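Zweiarm-Aufbau in der Gemeinschaftswerkstatt: Handkamera und weiche Sachen
Verfasst von hawi_m, 2026-10-25

Unser Aufbau steht jetzt am großen weißen Tisch vor den Getränkeregalen. Die Handkamera sitzt am Gelenk und schaut über die Finger nach vorn.

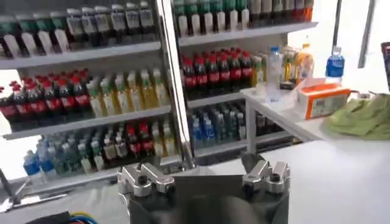

Die Halterung ist Version 3, gedruckt mit 50 Prozent Füllung. Version 2 hat sich bei jeder schnellen Bewegung verdreht. Flaschen sind mir im Moment egal, ich will erst weiche Sachen vom Tisch bekommen.

gidov_bastler
Mit starren Fingern wird das nichts. Nimm Saugnäpfe.

hawi_m
Saugnäpfe halten auf Stoff nicht. Von der Seite anfassen und mit der anderen Hand gegenhalten — das will ich üben.
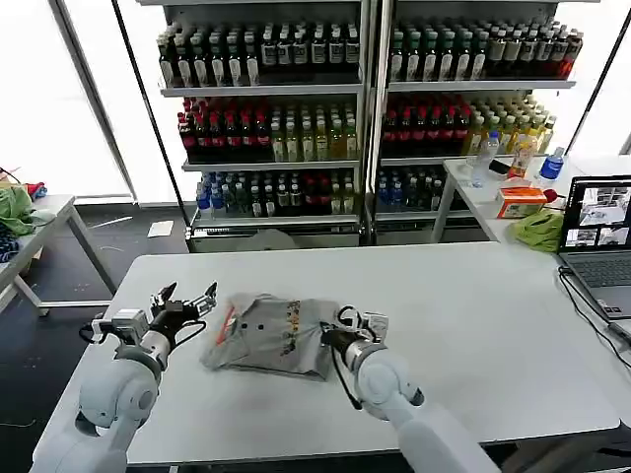
Graue Packung zwischen beiden Händen, rechter Greifer an der Kante

ebise_g
Sehe ich anders als gidov. Die Finger reichen, aber du musst langsamer zugreifen. Was macht das T-Shirt?

hawi_m
Das ist das nächste Teil. Startlage ist immer gefaltet, mitten auf dem Tisch, beide Greifer offen.

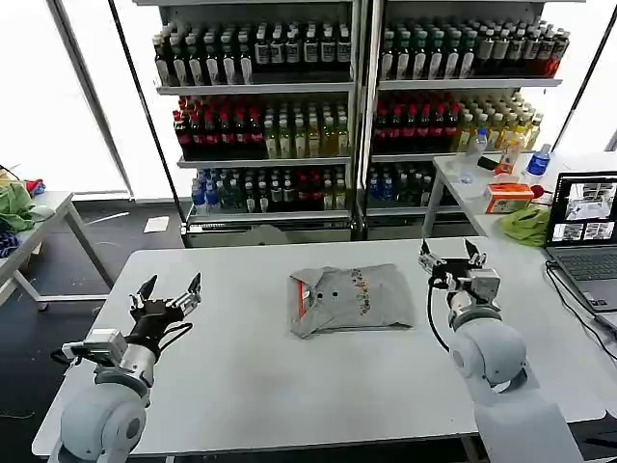 Anheben will ich es zuerst mit links, rechts bleibt so lange weiter hinten stehen. Die Geschwindigkeit setze ich auf die Hälfte.

gidov_bastler
Ich bleibe bei Saugnäpfen, zumindest für die Packung.

Kontakt | © Werkstattforum Hoslow | Nach oben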